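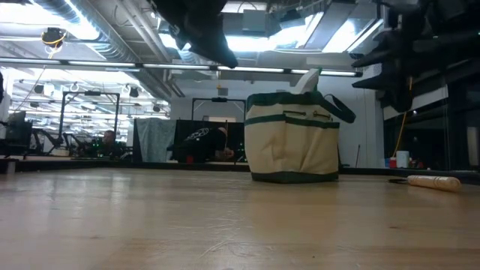

## 4. Bag test – first run

Do this once both arms home clean (section 3). Soft stuff only for now. Canvas tote, stands up on its own, cheap to replace.

1. Tote on the table, handles clear. Stuff a bit of paper in the top so it keeps its shape.
2. Anything long or loose you don't need for the test – move it away from the bag. Cords too.
3. Power on the Brarel supply. Wait for the fan to settle.
4. Open Yensuk, load profile 7. Check the speed cap reads 40. If it's blank, type it in, dont trust the default.
5. Jog down slow. Stop above the rim, then step the last bit by hand from the keypad.

**CAUTION:** E-stop within reach of whoever has the keypad. The shared bench gets busy after 6 pm, so tell people before you enable the arms.

6. Close on fabric, not on the hardware. Grommets and strap ends chew up the pads.
7. Bag lying flat? Lower until the center jaw is at the cloth, then stop. Pushing on past that will stall the wrist and throw error 2582.
8. Second arm goes for the handle. One arm moves at a time untill you've done section 5.

Note: force limit is 2000 in the Brikgate config. Raw units. Leave it alone.

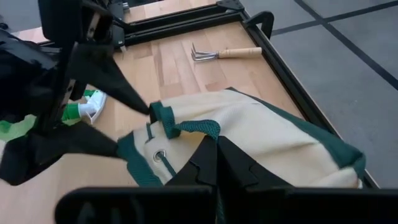
Braletti wrote in to say error 2582 also comes up with a half-seated wrist plug, and that reseating it with the power off cleared it on their build. Try that before touching the limits.

9. Release, jog up, park both arms. Power off at the supply, then the laptop.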